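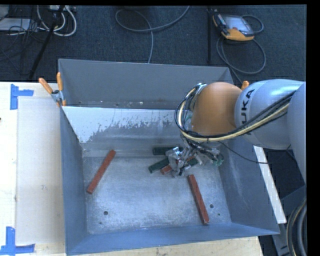

Dana Prewitt

TENMONT, September 1, 2022 – The birth center at Vastham Hospital is closing its doors to walk-in tours and moving all of its prenatal classes to a new building on Gilbert Street, the hospital announced this morning. Classes start there next week. Parents already signed up keep their spot and should have an email by tonight.

The move has been coming for a while. Vastham delivered 1,203 babies last year, a record for the hospital, and the old classroom on the maternity floor holds maybe a dozen couples if nobody brings a birthing ball. Waiting lists for the newborn care class ran to seven weeks this April. Some parents had the baby before they got a seat.

The Gilbert Street site used to be a carpet showroom. Two classrooms, a feeding support room, a small kitchen, parking out back. The bus stops across the street. There is an elevator, but the hospital says it won't be running until later in the month, so anyone who can't manage stairs is asked to call ahead and they will be put in a ground floor session.

What's changing

Labor and breathing classes go from one evening a week to three. Newborn care gets a weekend session for the first time. A new class for grandparents covers safe sleep, car seats and what has changed since they did all this themselves – it was the most asked-for item in a parent survey, which got 300 replies.

The full course of five classes costs $50, same as before. Free for anyone on Medicaid, and the hospital says no one will be turned away over the fee. Partners come free. So does a second support person, which is new. Until now it was one guest only, and parents who wanted both a partner and a doula along had to pick.

Tours of the labor rooms will continue, by appointment only, no more than 2 couples at a time. Staff on the unit had asked for that. Groups were turning up unannounced during shift change, and patients in labor were getting strangers walking past there door.

The breastfeeding drop-in stays where it is, on the hospital's first floor, until the feeding room on Gilbert Street is ready. No date on that yet. The furniture is late.

Who's paying

Most of the money came from Rurnorska, the family foundation that also funded the hospital's neonatal beds. The rest is from the hospital's own budget. Neither would say how much the lease costs. The foundation has agreed to cover rent and one full-time educator for three years, and what happens after that hasnt been settled.

Spanish-language classes are planned for the winter, provided a second educator is hired. The job was posted yesterday.

How to sign up

Online through the hospital's maternity page, or by phone on weekday mornings. The hospital suggests starting classes between 28 and 32 weeks. Later than that, call – a few seats in each class are being held back for people who are close to their due date.

Comfortable clothes, two pillows, water bottle. Snacks are fine in the new building.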